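A Morning at the Sarkovo Kitchenware Fair
18/01/2019

I'd been meaning to get to Sarkovo for years. It's the vintage kitchenware fair that every pasta tool nut I know keeps going on about, and this winter I finally packed a thermos, two old blankets for wrapping things, and my friend Kulsoom Cheema, who collects cookie presses and drives much better than I do.

We got there just after the doors opened and it was already packed! Kulsoom went straight for the far corner (she'd had a tip about a dealer with cookie presses) and I started down the left side, where the pasta people usually set up. Within five minutes I had my hands on a chitarra, one of those wooden frames strung with wire for cutting square spaghetti. Two of the strings were gone and the seller wanted more than I'd pay for a whole one, so back it went. I did ask him about restringing and he told me to use the proper wire and stay away from guitar strings, which is what I used on mine at home. Oops. 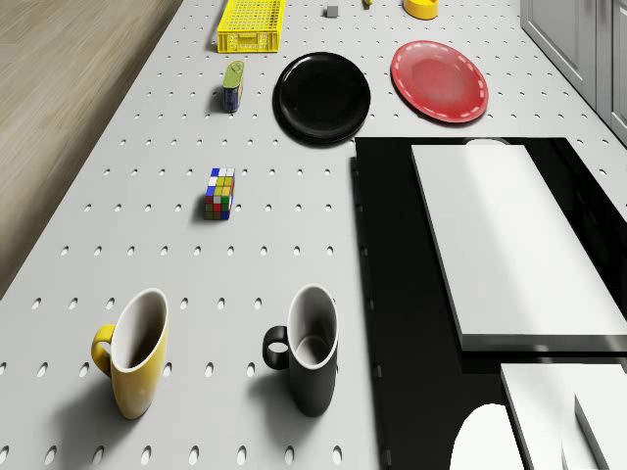
Next table over was Farzana Mughal's, and I could have stayed there all day. She sells corzetti stamps, the little carved ones you press onto rounds of dough, plus gnocchi boards, pastry wheels and a big tray of odd crank handles for people who have lost theirs. I am one of those people. My Brorko pasta machine has been missing its crank since my last move, and I've been turning it with a pair of pliers like a savage. She let me try one after another until a handle slid right in and stayed put. It cost less than lunch.

She's been at this a long time and says she has 1,567 pieces written down in her stock book, with maybe a third of them out on the table on any given day. She showed me how to look at a brass pastry wheel: spin it, listen for scraping, then check whether the teeth are worn flat on one side. I bought a wheel too, obviously. It wobbles a tiny bit but cuts a lovely zigzag.

Coffee was awful, the cheese pastries were great, and I ate two of them standing up next to a stack of copper jelly molds. 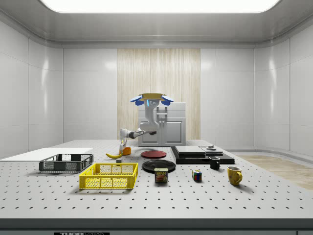 After the break we went to the talk on cleaning old metal, given by somebody from the Negash workshop. Main things I wrote down: never put cast aluminum in the dishwasher, go easy on the vinegar, and dry pasta rollers with a brush and let them air out before you put them away. Old wooden rolling pins get a little food-safe mineral oil and no soaking. A man behind us wanted to know about rust on cake tins and got a very long answer, so we slipped out before the end.

The organizers were expecting roughly 3,000 visitors over the whole fair, and by noon I believed it. Kulsoom found her cookie press, a boxed Stanine with all the discs except the star. She was over the moon. The star is apparently the one that always goes missing, so if you have a spare, please write to me!

Parking is free if you're early, and bring cash, because hardly any of the small tables take cards. They're doing a smaller spring fair in March and I've already told Kulsoom she's driving.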